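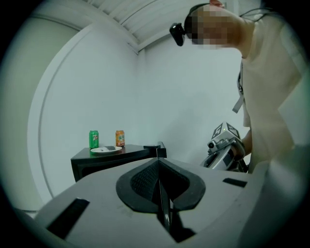 Pinza manual Bloxham, con yema en V, durante una prueba sobre mesa baja.

Pinza manual Bloxham
Referencia 3761
Fabricante: Witano
Categoría: Captura de demostraciones / Pinzas de mano

Descripción general

La pinza manual Bloxham es un instrumento portátil destinado al registro de tareas de manipulación realizadas por un operador humano. Se suministra por unidades o en pareja, para trabajo con una o dos manos, y puede emplearse junto con una cámara de cabeza. La trayectoria de cada pinza se obtiene a partir de un cubo de marcadores fiduciales fijado al cuerpo del instrumento.

El producto está dirigido a laboratorios universitarios, centros tecnológicos y departamentos de ingeniería que necesiten comparar geometrías de agarre antes de adquirir un efector final motorizado. Witano pone a disposición de estas entidades un periodo de evaluación, cuyas condiciones se detallan más adelante.

Configuraciones disponibles

Bloxham Individual. Una pinza, un cubo de marcadores, un juego de yemas en V y estuche rígido.

Bloxham Doble. Dos pinzas, dos cubos de marcadores con patrones diferenciados, dos juegos de yemas y soporte de cabeza para cámara.

Bloxham Doble con controlador Amix. Incluye lo anterior y la unidad de sincronización Amix, que recibe las señales de ambas pinzas y de la cámara de cabeza con una base de tiempos común.

Los cuerpos de pinza, los cubos y las yemas pueden solicitarse también como recambio. Los cubos se entregan calibrados y no deben intercambiarse entre instrumentos sin repetir el procedimiento de calibración descrito en el manual.

Características técnicas

Masa por pinza, sin cable: 400 g
Autonomía del controlador Amix: 7 horas
Canales de vídeo sincronizados: 4
Accionamiento: manual, por empuñadura
Yemas: intercambiables, sin herramienta
Uso previsto: interior

Evaluación comparativa

El protocolo de evaluación Dranutow fue elaborado por el equipo de aplicaciones de Witano bajo la dirección de Éabha Ó Gríofa. Su finalidad es que los resultados obtenidos con distintas pinzas, cámaras y controladores puedan cotejarse en condiciones equivalentes. Se recomienda utilizar objetos de uso cotidiano, como latas de refresco, platos y bloques de pequeño tamaño, y mantenerlos sin cambios durante toda la serie.

El operador ejecuta cada tarea primero con una sola pinza y después con las dos. Entre ambas series se revisará la fijación de los cubos y se comprobará que ninguno de ellos quede oculto de forma prolongada por la mano o por el antebrazo. En la configuración doble conviene prestar atención a la distancia entre las muñecas, que condiciona la visibilidad de los marcadores desde la cámara de cabeza.
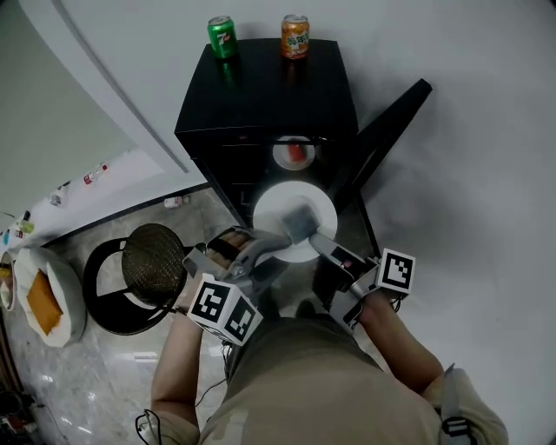

¿Puede utilizarse la pinza Bloxham con un controlador distinto del Amix?
Es posible, siempre que el controlador admita una señal externa de sincronización; en ese caso, la calibración temporal corre a cargo del usuario.

Condiciones de cesión para evaluación

Las entidades interesadas podrán solicitar la configuración doble en régimen de cesión temporal. La solicitud deberá indicar el responsable técnico, el tipo de tareas previstas y el modelo de brazo o efector con el que se desee establecer la comparación. Los gastos de devolución corresponden a la entidad solicitante.

El desgaste superficial de las carcasas se considera propio del uso normal. No se admitirán devoluciones con yemas cortadas, encoladas o modificadas.

Documentación

Manual de usuario (español, inglés)
Guía de calibración de cubos de marcadores
Protocolo Dranutow, texto completo
Ficha del controlador Amix

Ficha revisada el 17/8/24. Las especificaciones pueden modificarse sin previo aviso.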